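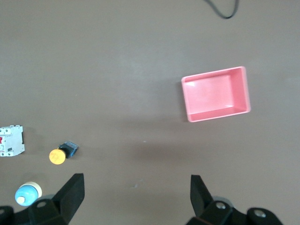

Sorting Returned Small Parts at Hapeta: Work Before and After the Robot Cell

Student project report, second-year course in Production and Work
16 February 2019

1. Background

Hapeta repairs and resells control cabinets for small workshops. When a cabinet comes back from a customer, it is stripped at the receiving bench, and the loose parts go to a sorting station. Until November the sorting was done by hand on both shifts. In that month the company put a robot arm with a two-finger gripper on one of the two sorting tables. The second table was left as it was.

The task for our group was to describe what the change meant for the people at the station. The technical performance of the arm was covered by another group and is mentioned only where it affects the work.

2. The task at the station

The parts arrive mixed. A typical load holds circuit breakers, push buttons, terminal blocks and relays, together with things that were never part of the cabinet, such as small bottles, tape and pens. The sorter has to do three things with each item: recognize it, decide if it can be used again, and put it in the right tray.

At the robot table the items are laid out a few at a time on a bare surface with an open pink plastic tray beside them. The arm works from above. A small camera at the gripper gives the view used to find the items, and the operator sees the same view on a screen. The circuit breaker and the push button in the opening picture differ in size, shape and color, and they lie at different angles. An item that rests partly outside the camera view, as the breaker does at the left, has to be approached again from another arm position before it can be gripped.

The decision about reuse is still made by a person. The arm moves parts. It does not test them.

3. Method

We observed the station over 7 shifts and held interviews with the people who work there. There were 18 interviews in total, some of them with the same person before and after the trial of the new layout. We also read the station log, which is a paper notebook, and the shift lists kept in the planning program Telulow.

The interviews followed a fixed list of 17 questions. Notes were taken by hand and typed up the same day. No sound recordings were made, at the request of the staff. We did not measure speed for individual workers.

4. Results

4.1 Division of work

Before the change, two people shared one load and divided it as they liked. Most pairs split it by type of part. One took the heavy items and the other took everything that fit in a closed hand.

At the robot table there is now one operator. The operator spreads the parts, starts the run, watches the screen and takes out whatever the arm has left. The other person has moved to the test bench, where the parts are checked electrically. The number of people employed in the department did not change during our study. Several of those we interviewed said that they expected it to, and that they had asked for a written answer from management. At the time of writing they had not received one.

4.2 Physical load

The operators reported less strain in the wrist and thumb. They reported more strain in the neck, which they linked to the position of the screen. The screen stands to the side of the table and cannot be turned. Two operators had placed a box under it to raise it. This helped the tall operator and was removed by the next shift.

4.3 Attention and waiting

Hand sorting has no fixed pauses. The robot table has many short ones. During a run the operator must stay close to the stop button but has nothing to do with the hands. Opinions on this differed. Some used the time to write labels for the next load. Others described it as the most tiring part of the shift and asked to rotate to the manual table after lunch.

Foreign items cause a large share of the interruptions noted in the log. Bottles are a recurring entry. A small bottle standing upright shows mostly its top to a camera that looks down, and it was entered in the log under several different names, including "cap", "blue thing" and "round part". We suggest one common name.

4.4 Knowledge of the parts

Experienced sorters judge a used breaker partly by feel. They work the switch and notice if it is stiff. At the robot table the operator no longer handles every part, and this check has moved to the test bench. The staff at the test bench confirmed that they now receive more stiff breakers than before. A new employee who starts at the robot table will learn the names of the parts from the screen but will not learn this check.

4.5 The manual for the cell

The cell was delivered by Kunden with a manual of the usual kind. The operators do not use it during the shift. They use a sheet titled Ello, which is the name the station gave to the arm. The sheet is handwritten, covers start, stop and restart after a dropped part, and has been corrected by several hands. It is not included in the company's document system.

5. Proposals

a) Mount the screen on an arm that can be turned and raised.
b) Rotate between the robot table and the manual table within each shift.
c) Let new employees spend their first weeks at the manual table.
d) Remove foreign items at the receiving bench, before the load reaches sorting.
e) Type up the Ello sheet, have the operators approve it, and register it as a work instruction.

6. Limits of the study

The observation period was short and came soon after the cell was installed. Some of the waiting in section 4.3 may be due to settings that have since been changed. The night shift does not use the robot table and was left out. Costs were not part of the assignment.

Appendix A contains the interview questions. Appendix B contains the floor plan of the station with both tables marked.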